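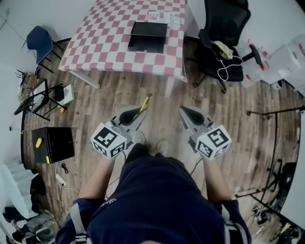
Okay, good morning, is the mic on? Great. So I want to talk about tablecloths this morning, and restaurant linens in general, and why I think the small places have been sold a bad deal on them for years. I ran a lunch counter for 11 years and I still get a little worked up about laundry bills. Most of you know the red-and-white check, the one on the table up there, and I'd bet half this room has bought it at some point without thinking very hard. I bought it too. I bought it three times! It's a great pattern and I'll defend it all day, but we need to talk about what it costs you to keep it on a table.

(Wait for people to settle. Coffee is still out back until 9.)

First thing, the rental contract. When I opened, a guy came in with a binder and signed me up with Zesitz, the linen service, before I even had chairs. Weekly pickup, weekly drop, all very nice. What I didn't read was the minimum. I was paying for a minimum number of pieces every week, used or not, and in January I was using maybe a third of them. So I was paying to have clean tablecloths washed again. I want you to go home and find your minimum. It's usually on page 2, under something boring like "service terms." Write it on a sticky note and put it by the phone.

Then there's the loss charge. Oh boy. At the end of my second year I got a bill for replacements, and it came to $1,006. I had no idea where those cloths had gone. I looked in the basement, I looked in the van, I looked in my own house. Some of them had been used to wrap bread, some had turned into rags, and I'm pretty sure a few went home with people after a birthday party. If you rent, count what goes out in the bag and count what comes back. Two minutes with a clipboard. I didn't do it and I paid for it.

(Ask for hands: who rents, who owns, who uses paper. Give them a second, people are shy before lunch.)

Okay, so owning. I switched to owning, and I'll tell you how that went, because it went badly at first. I bought 100 percent cotton, which feels wonderful, and I washed it hot, and it shrank. My drop went from nice and generous to looking like the table had outgrown its pants. Buy bigger than you need, or wash one before you order the rest. Please wash one first. I ordered the whole lot on the strength of a swatch the size of a playing card.

The other thing with checks is that they show a crooked cloth right away. A plain white one can sit a little off and the customer never notices. With checks, the lines run along the table edge or they don't, and once you see it you can't eat. We ended up teaching new people to line up one row of squares with the front edge and then let the sides do what they want. Takes no time once you get the hang of it.

Stains. I could do an hour on stains – I won't, they've given me a short slot. Red sauce on a red check is your friend, everybody knows that one. Grease is the real problem. Grease goes through the wash looking fine and then shows up as a gray shadow when you iron it, and if you've run it through a hot dryer first, it's pretty much there for good. So pretreat grease, dish soap is fine, and check before you dry. That's the whole secret. I spent a lot of money on a product called Gidey that came in a very handsome bottle, and for my money the dish soap did the same job.

(If running late, skip the ironing part and go to blends.)

Ironing. We stopped. I know, I know. We pulled them out of the dryer a bit damp, folded them in thirds over a rail, and stacked them flat. They weren't perfect and I had one complaint, from my own mother. If you have a dinner crowd paying dinner prices, then sure, iron them or send them out. For a grilled cheese and a cup of soup, I think a few soft creases are fine and even kind of homey.

Blends, then. I held out against polyester for a long time, purely out of snobbery. A cotton and poly blend comes out of the dryer nearly flat, keeps its color, and lasts. It doesn't soak up a spill as well, so you get a little river heading for somebody's lap, and you need to be quick with a towel. My last set was a blend from an outfit called Nokex, and I ordered 61 of them, which was way too many for the room I had, but I never once ran out on a holiday weekend. I sold the leftovers when I closed and they still looked good!

And vinyl. Somebody always asks. Vinyl is great outside, great for kids, great for crab. It gets sticky if you wipe it with the wrong cleaner, and the fold lines never leave, so store it rolled on a tube. Ask a fabric store for their empties, they'll hand them over happily.

Okay, where does that leave you? If you've got a small room and a washer, own them, buy a blend, and buy long. If you've got no washer, rent, but fight for a lower minimum in your slow months. I asked for one and they gave it to me on the phone in May, just like that, and I'd been too chicken to ask for years.

(Questions. Repeat each one into the mic. The stain handout is on the chair by the door, take one for your dishwasher too.)

Related items
Napkins: how many per seat?
Reading a service contract, start to finish
Ovon dryers and small kitchens: notes from the spring session
Paper, butcher wrap and placemats
What to do with worn-out linens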